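Hosley Court Tenants' Association
Minutes of the August meeting, held in the ground floor common room

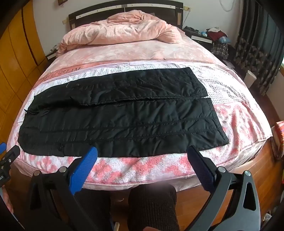 Meeting opened at 7:05 p.m. with 11 households represented, which is enough to vote. Iida Kemppainen took the minutes, and has been asked to keep her own views out of them. She will try.

1. Minutes of the last meeting

Accepted with one correction. The July minutes said the management company had "fixed" the second-floor radiators. They should have said the company had told us so. The tenants in 2C and 2F would like it on record that they have seen no one and heard no tools.

2. Heating and the Flirik meters

The management company wants to put a Flirik meter on every radiator before the cold weather. Its letter was read out. It promises "fairer bills for all" and gives no figures for what anyone would pay. A one-page sheet from the installer was passed around, and most of it was a drawing of a smiling house.

What we know so far: the heating bill for the building was $1,227 for the coldest month last winter. The estimate for the same month this coming winter, meters included, is $1,793. Several people asked how the second number could be called a saving. The answer in the letter is that the savings come later. It doesn't say when.

5A pointed out that corner units lose more heat than middle units and would pay for the building's bad windows out of their own pockets. 3B said middle units have been paying for the corner units for years and she wasn't going to cry about it. This went on for a while. Both points are fair, and the letter deals with neither.

4D asked if the meters can be read from outside the apartment. The sheet says they "report automatically." To whom, and how often, is not stated. She would like that in writing before anyone comes through her door with a drill.

Moved that we ask for the following before agreeing to anything: last winter's bills month by month, the cost of the meters and who pays it, and the name of another building of our size that has had them for a full winter and will take a phone call from us. Carried, nine to two. The two against felt we should just say no.

Action: Iida to write the letter. Reply wanted before the September meeting.

3. Laundry room

The new dryers take the Olla card only. The card costs money to get, has to be loaded in amounts that never match the price of a load, and the leftover balance can't be refunded. We were told in the spring that coins would still be accepted on one machine. That machine has had a sign on it since June.

1A reported that a full cycle leaves towels damp and anything thick, such as a comforter, needs two. 3E said hers come out fine and people overload the drum. 1A does not overload the drum. It was suggested that someone run the same load in both dryers and write down the times. 3E and 1A have agreed to do this together, and the rest of us look forward to the results.

The lint trap on the left-hand dryer is still torn. This was reported in May, June and July. Since a torn lint trap is a fire risk, it goes in the letter as a separate paragraph with the three earlier dates.

4. Bedrooms and the draft survey

At the last meeting it was proposed that we survey how people are keeping warm at night, so that we have something better than complaints to show the company. Five households sent in forms. That is a poor return and the company will say so. Of those five, all use extra covers from November on, and two run a plug-in heater they would rather not be named for.

2F asked what a survey of blankets is supposed to prove. The chair said it shows a pattern. 2F said it shows that people own blankets. A thermometer left by the bed for a week and read at the same hour each night would be harder to argue with, and it was agreed to do that in November instead. Anyone who has a thermometer to lend should leave a note in the mailbox for 2F, who now finds herself in charge of it.

5. Window repairs

Juška, the contractor, looked at the north side windows last month. The visit took 20 minutes for the whole side - a number of people had taken the morning off work for it. Units 4A and 4D were not entered at all, though both are on the list as inspected.

The report recommends new sealant. The last report also recommended new sealant, and new sealant was applied, and the windows still rattle. The chair thinks we should wait and see. There was little support for waiting.

Agreed to ask for a second inspection, with a set time for each apartment and a copy of the notes left with the tenant.

6. Other business

The bike room key is missing again. Whoever has it can slide it under the office door.

The company's offer of a "resident appreciation evening" was discussed. It was felt that a lint trap would be appreciated more. No vote taken.

Meeting closed at 8:40 p.m. Next meeting in September, same room, unless the chairs have been moved again, in which case the lobby.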